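Visite chez Garitz : une matinée avec les pinces

Juin 2021

Je vous avais promis un compte rendu de ma visite à l'atelier Garitz, le voici enfin, avec un peu de retard et pas mal de notes griffonnées au dos du plan d'accès (que j'ai d'ailleurs mal lu, j'ai fait deux fois le tour de la zone avant de trouver la bonne porte). On était 8 visiteurs, surtout des gens du coin qui bricolent, plus un couple venu de loin pour voir les machines à commande numérique et qui a fini, comme moi, collé toute la matinée au poste de préhension.

Le poste en question s'appelle Stadia. C'est écrit au feutre sur un bout de ruban adhésif, sur le côté du bâti. On y travaille avec des pinces à deux doigts, les mêmes en version tenue à la main et en version montée, pour apprendre à ramasser des petites choses souples ou pénibles : des cordons, des chaînettes, des perles enfilées. Moi qui m'attendais à voir déplacer des cartons, j'étais ravi !

C'est Thibault Lefèvre qui nous a reçus. Il a commencé par l'entretien, et j'ai trouvé ça très malin de sa part, parce que d'habitude dans ces visites on vous montre la machine qui tourne et on vous met dehors. Lui a posé une pince démontée sur l'établi et nous a fait passer les pièces de main en main. Les doigts tiennent par des biellettes articulées sur des pivots, et c'est là que tout se joue. Un pivot trop serré et le doigt revient en retard, un pivot trop lâche et les deux patins ne se retrouvent plus face à face. Il règle ça à la clé coudée, par quarts de tour, en ouvrant et fermant la pince entre chaque. J'ai essayé. J'ai serré comme une brute, évidemment, et il a repris derrière moi sans rien dire — mais j'ai vu le sourire.

Ensuite les patins. Ceux du poste sont collés, et ils se changent dès que le bord commence à se lever. On décolle, on gratte le reste de colle avec une spatule en plastique (pas de lame, il y tient), on dégraisse, on recolle et on laisse en serre-joint pendant la pause. Le carnet accroché au mur en était à la pince 146, numéro qui m'a impressionné jusqu'à ce qu'on m'explique que la numérotation avait démarré à 100. Bon.

Chaque matin, avant de lancer quoi que ce soit, il y a un petit rituel que je recopie tel que je l'ai noté :

Ouvrir en grand, regarder si les deux doigts arrivent en butée ensemble.
Fermer sur une feuille de papier et tirer. Si elle glisse d'un côté, reprendre le réglage de ce côté-là.
Passer le chiffon sur les patins, puis sur les pivots.
Faire trois prises à vide au-dessus de la table.
Noter dans le carnet, même quand tout va bien.

La dernière ligne était soulignée deux fois. En décembre, le poste est resté arrêté deux jours à cause d'un axe qui prenait du jeu depuis un moment, et le carnet était blanc pour toute la semaine d'avant. Depuis, on note !

Après le café (très bon, et servi dans de vraies tasses), on est passés à la table de prise. Il n'y a pas de plateau technique ni de bac moulé, on travaille sur du tissu, et le choix du tissu a donné lieu à une discussion que je n'aurais jamais imaginée. Trop glissant, l'objet fuit devant le doigt. Trop moelleux, le patin s'enfonce et ramasse un pli avec le reste. Arnaud, c'est le nom qu'ils donnent à leur recueil de consignes de prise (ne me demandez pas pourquoi, j'ai oublié de poser la question), consacre une page entière aux bracelets de perles. L'idée, c'est d'arriver doigts ouverts, de descendre de part et d'autre du brin et de ne fermer qu'une fois les patins au niveau du tissu. Quand plusieurs bracelets se chevauchent, on commence par celui du dessus, sinon on emmène tout le paquet.

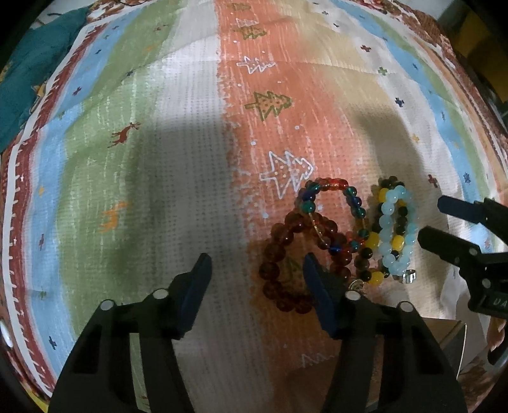

Kosside, qui a suivi la visite avec moi, trouve qu'on parle trop des doigts et pas assez du fil : selon lui, un élastique fatigué fait rater autant de prises qu'un pivot mal réglé, et il faudrait un contrôle des objets aussi régulier que celui de la pince. Je lui ai répondu que le carnet avait sûrement une colonne pour ça. Vérification faite auprès de Thibault, non, il n'y en a pas, et il a eu l'air de trouver l'idée bonne.

Pour les perles lisses, j'ai retenu aussi qu'il vaut mieux serrer doucement et attendre un instant avant de lever. Les perles se calent entre les patins, on sent presque le moment où ça tient. Avec un fermoir ou une breloque, en revanche, on évite de pincer dessus, le métal marque les patins et on retourne à l'étape colle et serre-joint. J'ai eu droit à quelques essais avec la pince à main, et ma foi, on prend vite le coup, même si j'ai envoyé une perle isolée sous l'armoire (toujours portée disparue à l'heure où j'écris).

Côté pratique, prévoyez des chaussures fermées et de quoi attacher les cheveux longs, on vous le demandera à l'entrée. Le parking est derrière le bâtiment, pas devant. Comptez la matinée entière si vous voulez toucher aux réglages, et dites-le en arrivant, pour qu'une pince démontée vous attende sur l'établi. Moi j'y retourne dès qu'ils rouvrent les inscriptions, avec ma propre clé coudée cette fois !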